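**Barkholm Angling Club, spring evening talk: floats and still water**

Welcome everybody, and thank Ardalan for opening up the room and for the coffee (he will pretend it was no trouble). Say hello to the new faces. Mention that I fished with nothing but heavy leads for years and was very stubborn about it, so if anyone here feels the same way, they are among friends.

Start with the morning on Lirnent Pond. Flat calm, fish moving up in the water, and me sitting behind two big bottom rigs like a man waiting for a bus. Nazanin Kiani came along with a light waggler and a pint of maggots and had 14 roach and a nice tench before I had reeled in once. Let them laugh. Take a sip of water.

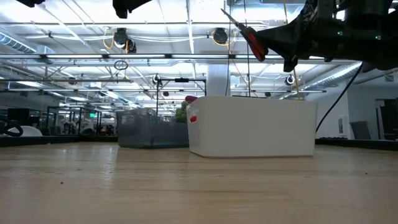

Now shotting, and please go slowly, because last time I rushed it. Most of the weight goes around the float, and only a couple of small shot go down the line, so the bait falls through the water the way loose feed does. Set the float so only the tip shows. If people look puzzled, point them to the rounded purple thing poking up over the rim of the white bin, since that little bit showing above the edge is just how much float I like to see. Any more and a shy fish will feel it and let go.

Next, depth. Plumb it first, every time, even on a swim you know by heart. At Lirnent I start at 6 feet and come up 6 inches at a time until I get bites, and I do try to be patient between changes, though my wife would tell you otherwise.

Feeding: little and often. A pinch every cast, even when it's quiet, especially when it's quiet. Tell the story about the swan if there is time.

Questions, then the raffle. Remind them that Ardalan has the sign-up sheet for the Akum Lake trip and needs names before they head home.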